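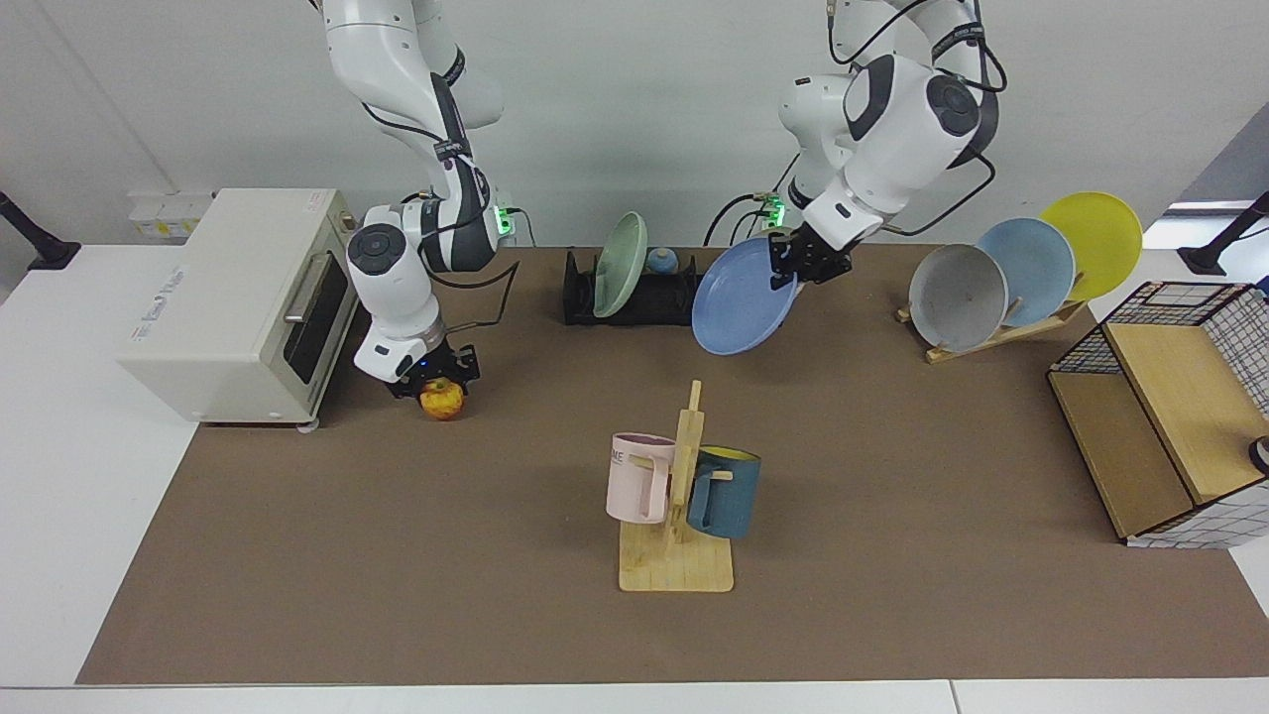

Left arm hangs on to a plate and stops whenever the right arm grabs the apple

Status: open, waiting on Brutirora
Opened by: Rutilio Ochoa
Assigned to: Genalyn Rivera
Product: Somow, two-arm kitchen setup
Severity: annoying

What's going on

Hi Genalyn, me again! New ticket so we don't clog up the old one about the cable.

Short version: the left arm picks up the blue plate just fine, tips it up nearly on edge like it's supposed to, gets it over the middle of the mat, and then it quits. It doesn't drop it and it doesn't throw an error. It just stands there holding a plate, like me when the phone rings in the middle of the dishes. The right arm is over by the toaster oven with its gripper around the little apple, and it has quit too. They'll sit like that until I hit cancel.

If you're looking at the picture I attached, remember that I'm using the robot's left and right. So "left arm" is the one on your right with the plate. I mixed this up in my last ticket and Finlay spent a whole afternoon on the wrong gripper (sorry again, Finlay).

What it's supposed to do

The routine is the tidy-up one. Left arm puts the blue plate in the black rack next to the green one. While that's happening, right arm picks the apple up off the mat, moves it over out of the way and sets it back down. Then both go home. The mugs stay on the tree, and the plates in the wooden stand aren't part of this at all. That's the whole thing! My nephew could do it while watching TV.

What I tried before writing in

1. Restarted Somow. Same.
2. Restarted the whole computer, waited, made coffee, came back. Same.
3. Ran the plate by itself with the right arm parked. Works great. Plate goes in the slot, arm goes home.
4. Ran the apple by itself with the left arm parked. The gripper closes, then it stalls. I missed this the first time because I wandered off, and I wish I hadn't, see below.
5. Moved the rack a little closer to the back. No change, and I put it back where it was.
6. Took both mugs off the tree in case the arms were shy about it. No change. Mugs are back on.
7. Ran both arms with the apple taken out of the routine and a mug pickup put in for the right arm. Works!

So it's the apple. I can't believe I'm writing that sentence to tech support, but there you go.

Log notes, Friday morning

Genalyn asked me to turn on the long logging and paste what I saw, so I'm adding on to this as I go.

9:10. Logging on. Arms homed. Both green lights are on by the base joints.

9:15. Run one. Left arm has the plate, right arm closes on the apple. Both stop. The log fills up with the same message over and over, "left: waiting on peer." I let it go for a while just to see if it would get bored. By the time I canceled, there were nearly 3000 lines of it. I've sent you the file and I apologize to your inbox.

9:40. Run two. Same thing. This time I scrolled up past the wall of waiting and found the right arm's last word on the subject, which is "right: closing." It never says "right: holding." So as far as I can tell, the right gripper is on the apple and the software thinks it's still on its way there. And the left arm is being polite and waiting for it to finish.

9:55. Run three. I gave the apple a tiny tug with my fingers (yes, with the stop button in my other hand, please don't write me up). It's held. It's not going anywhere. So the hand's doing the job, it just doesn't know it.

10:20. Run four. Same. Stopping here for now, I don't need four more of these.

From Genalyn Rivera, 11:05

Thanks for the file, it was plenty. Can you open the gripper page for the right arm and tell me what you have for "smallest object width"? Also check the hold timeout on the same page. It should be 14 seconds. If it's blank, the arm waits forever.

From Rutilio, 11:30

Okay, so! Smallest object width says 43 mm. Hold timeout is blank. I never touched either one, I didn't know that page existed. There's a little arrow in the corner you have to click and I'd taken it for decoration.

I put a ruler next to the apple and it comes in a bit under 43 across the side the gripper closes on. It's a small apple. So I guess the fingers close past the point where Somow is willing to believe there's anything in there, and it keeps saying "closing" even though it has hit fruit. Mug was fine since it's fatter. Am I reading that right?

I set the timeout to 14 and left the width alone so we could test one thing at a time.

11:50. Ran it with the timeout in. Right arm closed on the apple, sat there, gave up, opened its gripper and went home without the apple. Left arm then woke up and put the plate in the rack like nothing had happened. So that's better, sort of? No more standing around. But the apple's still where it started, and the screen says "routine complete" in a nice cheerful green, which I have opinions about. If I skip a chore I don't get to say I did it.

From Genalyn Rivera, 1:15

Yes, you're reading it right. You can lower the width for that one pickup without changing it for the whole gripper. On the apple step, open the options and enter your own number there. Please don't take it down to zero. At zero it will report "holding" when the fingers are closed on nothing.

I agree with you about the "complete" message. I've passed that along to Faustino Pacheco on the software side as its own item.

From Rutilio, 2:40

Put in a smaller number on the apple step only. Here's how that went.

First try: right arm closed, log said "holding" pretty much right away, left arm kept moving, plate went in the rack. Apple got moved and set down. I clapped. I was alone.

Second try: plate fine, apple fine, but it set the apple down and it rolled a bit toward the front edge of the mat. Not a gripper problem, that's just an apple being an apple. I may get it to let go closer to the mat.

Third try: stuck again! Left arm holding the plate, right arm on the apple, "closing" in the log. I think the apple had turned, and the gripper caught it across the narrow way. Then the timeout kicked in and it dropped the job like before.

So the setting's a help but I wouldn't call it fixed. What I'd really like is for the gripper to go by how hard it's squeezing and not by how wide it's open. Does the Brutirora gripper have any way to do that? Jahangir over in our front office swears the old Jodum one did. I never used it so I can't back him up.

Side note for whoever reads these

Jahangir keeps asking me when he can have one of these at home to do his kitchen, and I keep changing my answer. Before Friday I'd have said pretty soon. The plate part is the part I'd have guessed was hard, you know? Thin, smooth, has to be tipped up and slid into a slot with another plate right there. And it does that one all day long. Then a piece of fruit that's a hair too small shuts both arms down and you've got a machine holding a plate in the air until a person comes along.

At home there's always going to be something that's a hair too small. I've got grapes. I've got a kid who leaves bottle caps in the sink. I'm not going to click a little arrow and measure every one of them with a ruler. For now I'd trust it with plates and mugs that it's met before, with me somewhere in the building. I'd still love to have one, and I'd put it to work on Sunday dinner dishes in a heartbeat – just not the fruit bowl.

Still open, please leave the ticket up

- Can the right gripper decide it's holding by squeeze and not by width? (Genalyn asking Brutirora.)
- Can one arm keep going when the other one is stuck, if they're nowhere near each other? The plate didn't need the apple for anything.
- "Routine complete" when half of it got skipped. (Faustino has it.)
- Hold timeout was blank on the right arm when we got it. Finlay, could you look at the left one too, and the spare setup in the Aydoğan room? I'd bet a sandwich those are blank as well.

From Finlay Kerr, 4:05

Left arm was blank. Aydoğan room was blank on both. All set to 14 now. I'll take the sandwich on Monday's lunch run, since you'd have won and I'm the one who did the clicking.

From Rutilio, 4:20

Turkey or ham? Leaving the arms parked for the weekend, apple's in the fridge in case you need it for testing, Genalyn. Please nobody eat it.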